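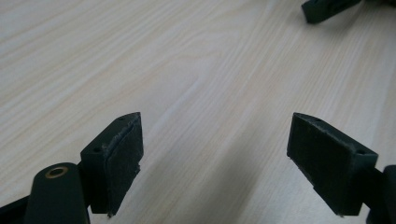 May 6, 2024
Sukivthorpe, bench by the window. Hand-held gripper, fleece glove task for Anero.

Checked the gripper before starting. Both fingers close square and meet along the full height of the pads. The pads are getting ragged at the edges and shedding crumbs, but they still hold fleece well enough. Screws on the finger tops nipped up, none were loose. I have not touched the bushings.

Set the recorder going and did a dry run with nothing in the fingers, just opening and closing over the table, to get the zero for the opening width. It came out 2 mm different from the value in the Dratier config. Changed it there and saved the old file with _old on the end. Please don't delete that one until the September recordings have been run through again.

Then the glove itself. The task as written is: glove flat on the table, pick it up by the cuff, lay it on top of the other one. I did 8 practice goes before keeping any. Things to remember:

Come down with the fingers open wider than feels needed. If one of them lands on the fleece it drags the whole glove along and the start position is gone.

Pinch a fold, don't try to get under the edge. The fleece is soft and the tips just push it along.
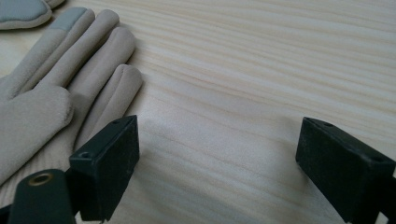 Keep the wrist slow on the way in. I was rushing the approach and the tracking doesn't like it – two of the practice goes had a jump in the path at the point where I turned my hand over. Slower was fine.

Close fully, wait a moment, then lift. Without the pause the replay on the arm starts lifting early and loses the fold.

Kept 160 demonstrations in the end. The running total for the glove set is now 738, all on the drive under Rutherford, same folder layout as before. Short note on each one I wasn't sure of, in the text file next to it.

Still to do: replace the pads, repeat the zero afterwards, and try the same task with the glove turned palm down. Also need to agree where the cuff should point at the start. I have been varying it, but the task sheet doesn't say.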